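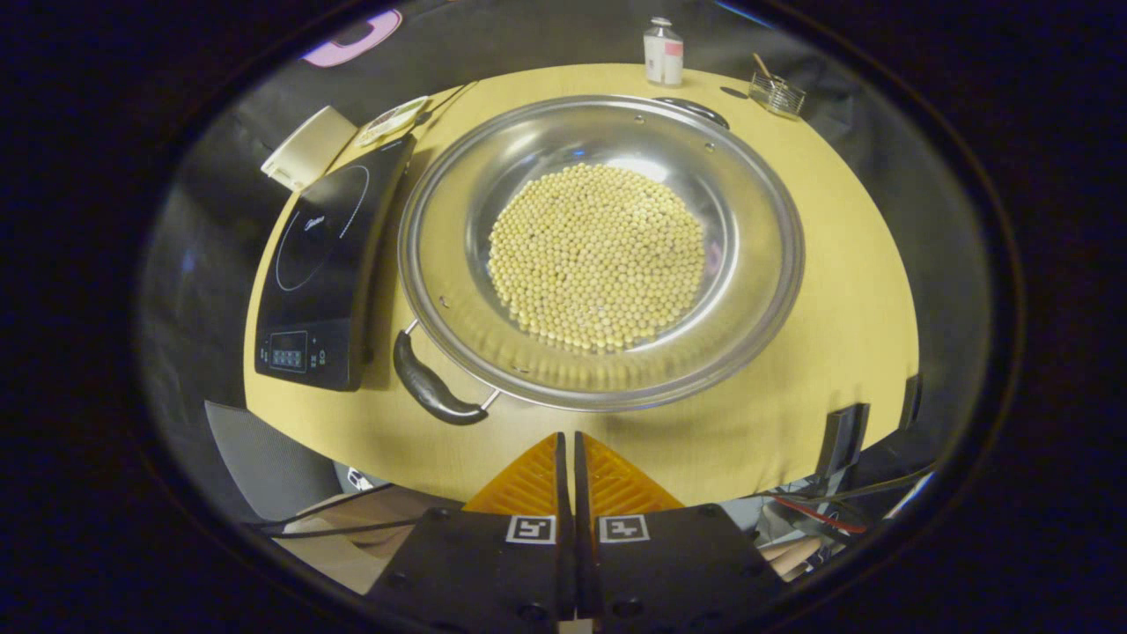

Is it worth staying at a small guesthouse outside town when all the beaches are in the other direction?

If you have a car and at least two nights, I would say it's the best part of the whole trip, and the drive down to the water is a pretty one anyway.

I should explain how I came to be at Ikdale in the first place. I had been writing back and forth with a small rental outfit called Canpolat, which looks after a handful of old houses along that stretch of coast and a little way up into the hills. They were holding an open day in October, when the summer crowd has gone home and the houses are being aired out, and they said anybody who was thinking of booking for next year was welcome to come up and poke around. Well, I love poking around other people's houses (who doesn't?), so I packed a bag and turned it into a long weekend.

The road up from Peria takes longer than the map would have you believe. It's only 20 miles, but they are narrow miles, with a stone wall on one side and a good deal of sky on the other, and I got stuck behind a truck full of roof tiles for most of them. I didn't mind. I had the windows down, and you could smell the pines, and every so often there was a gap in the trees and the sea would pop up, flat and silvery, a long way below. If you're a nervous driver, go up in daylight. There are no lights on the upper half of the road and the turn for the house is easy to sail right past. Look for the blue mailbox, then the gate.

Ikdale itself is a long, low house with thick walls and a tiled roof, built in bits and pieces over more years than anyone could tell me for certain. The oldest part is the middle, which is now the sitting room, and it has the kind of deep window seats that make you want to cancel your plans. The bedrooms run off to either side. I was shown the east wing first, where the rooms are smaller but get the morning sun, and then the west wing, where they are bigger and open onto a shared terrace. I stayed in the east wing and was very happy there, though I'll admit the shower took its time warming up and the closet door had to be persuaded shut with a hip.

The terrace is what will sell the place, I think. It runs the full length of the back of the house, with a grape arbor over about half of it, and below that the garden drops away in steps to an old orchard. In October the vines were turning and there were leaves all over the flagstones, and I sat out there with a cup of coffee at seven in the morning in my coat and felt extremely pleased with myself. By noon the coat was off. By four it was back on again. Pack layers, is what I'm saying!

The open day started at ten and was nicely relaxed. There was no speech. People wandered in, were handed a sheet with the room sizes on it, and were left to get on with it. I got talking with a couple who had stayed at a different Canpolat house a few years back and had come to compare, and they gave me the full rundown of the other one (closer to the beach, noisier, better water pressure). They were leaning toward Ikdale for the quiet. I spent a while down in the orchard, where the grass hadn't been cut and my shoes got soaked, and I missed the first round of tea because of it.

A few practical things that I asked about, in case you have the same questions. The whole house can be rented for 2000 a week in the low season, linens included, and the price goes up from June. You can also take one wing by itself, though the sitting room and terrace are then shared with whoever is in the other. Dogs are fine in the west wing. Small children would be fine as well, but do keep in mind that the garden steps have no railing and the drop at the bottom is a real one. There is parking for four or five cars if everybody is polite. Internet was decent in the sitting room and came and went in my bedroom.

You book through a website called Zestlow, and I found it a bit clumsy, to be truthful. It asked me for my dates and then forgot them, and I had to start over. The deposit did go through in the end. If you get stuck, call the Canpolat office in the morning and they'll do it over the phone. They were lovely about it when I did.

In the afternoon I drove back down to Peria to see the harbor, which I had only passed through on the way up. It's a proper working harbor, with nets piled along the wall and cats asleep on the nets, and one long street of shops behind it. Half of those were closed for the season. The bakery was open, thank goodness, and so was the bookshop, where I bought an old walking guide with somebody's pencil notes all through the margins. From the far end of the harbor there's a path along the cliff to a small cove, and I had that cove entirely to myself for over an hour. The water was far too cold for me, but I took my shoes off and got in up to the ankles so that I could say I had.

I followed one of the penciled walks the next morning, from the orchard gate up to a ruined chapel on the ridge. The guide says forty minutes. The pencil says "more like an hour, take water," and the pencil is right. From the top you can see the house, the harbor and the whole curve of the coast, and there's a flat stone by the chapel wall that could have been put there for sitting on.

I've put my name down for the east wing again in May, and I've asked for the room at the very end, the one with the two windows. They're going to see about the closet door.

14 comments
Share 37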